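Fonedbridge Pap 4 Lap Timer Review

September 10, 2023

The Pap 4 is the fourth lap timer from Fonedbridge and the first one with a screen big enough to read from a normal seating position. It costs $491 with the suction mount and a charging cable. I bought mine at full price last December and have used it since then in two cars: my own Miata, which I run in time trials, and the sedan I share with Aranka Gál in an amateur endurance series.

I came to it from a phone app and a cheap external GPS puck. That setup works, and if you do two track days a year you should probably keep it. My phone kept shutting down from heat on the dash in the summer, and I got tired of losing sessions.

What you get

The box holds the timer, the mount, a six-foot USB cable and a printed card with the button layout. There is no case. The manual is a download. The body is hard plastic with a rubber edge and it has four buttons along the bottom, which you can work with gloves on if you press with the tip of your finger. The two in the middle are too close together. I have ended a session by accident more than once while trying to change the display page.

The suction mount is good. It has a locking lever and it has stayed on the windshield through curbs, a spin and one long day in heavy rain. In the endurance car we took the mount off and bolted the timer to the dash bar, using the threaded hole in the back. The series requires a hard mount, so check your rule book before you depend on the suction cup.

Setup

Turn it on outdoors and give it a couple of minutes the first time. After that it finds its satellites by the time I have my belts on. It knows most of the tracks I drive and picks the right one by itself. It did not have the short course at Aston, so I had to set the start/finish line by driving across it and holding the left button. This took one lap and has been fine since.

You can set sector lines the same way, or move them later in the software. The default sectors at Aston's full course put a split in the middle of the braking zone for the last corner, which makes both numbers useless. Move it to the exit.

On track

The main page shows your current lap, your best lap and a running gap to your best. The gap is the reason to buy a dedicated timer. It updates smoothly, and the whole screen turns green or red behind the number so you can pick it up without really looking. I found it distracting for the first day and then stopped noticing the color unless it changed.

Brightness is rated at 600 nits. Full sun from behind the car washes it out a little, and polarized sunglasses make it go dark if the timer is turned on its side. At night you want to turn it down to the lowest setting, and the lowest setting is still brighter than I would like. Aranka put a piece of window tint over it for her night stint and left it there.

Lap times agree with official timing to within a few hundredths on an open track. Under the trees at the back of Aston, the sector times wander more than that. I would not use it to settle an argument, but for comparing one lap with another it is good enough.

The battery got through a full time trial day with the screen at maximum, including leaving it on in the paddock over lunch. For endurance racing you need to wire it to the car. The USB port is on the side and the plug sticks out a long way. A right-angle cable fixes this, and one should be in the box.

The software

Fonedbridge's desktop program is called Sumau. It is free, it runs on Windows only, and it looks old. You plug the timer in, it copies the sessions over, and you get a track map, a speed trace and a table of laps. You can lay two laps on top of each other and see where the time went. That covers most of what a club driver needs.

It is slow with long files. A two-hour stint took several minutes to open on my old desktop in the garage and a lot less on a newer laptop. There is no way to split a stint into driver changes before loading it, so we now stop and restart the recording at every pit stop – one more thing to remember when the new driver is trying to find the radio plug.

Export to a plain spreadsheet file works. Export to video overlay programs mostly works, though the time column was off by one hour for me until I changed the time zone setting by hand.
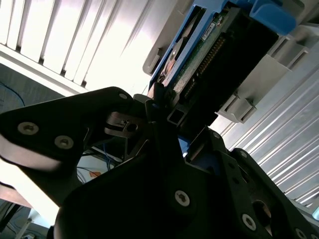
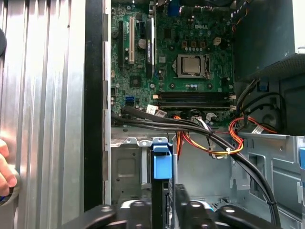
Support and updates

I wrote to support once, regarding the time zone problem, and had a useful reply in two days. There has been one firmware update since I bought it. It has to be installed over the cable and it erased my custom sectors, so write yours down first.

Should you buy it

If you run time trials or sprint races and want a live gap on the dash, yes. The timing is solid, the screen is easy to read in daylight and the mount holds. If you mainly race endurance, I would look at something with a proper locking power plug and a darker night mode, even if it costs more.

Good: live gap display, quick startup, strong mount, free software

Bad: middle buttons too close, too bright at night, Windows only, slow with long sessions

Price as tested: $491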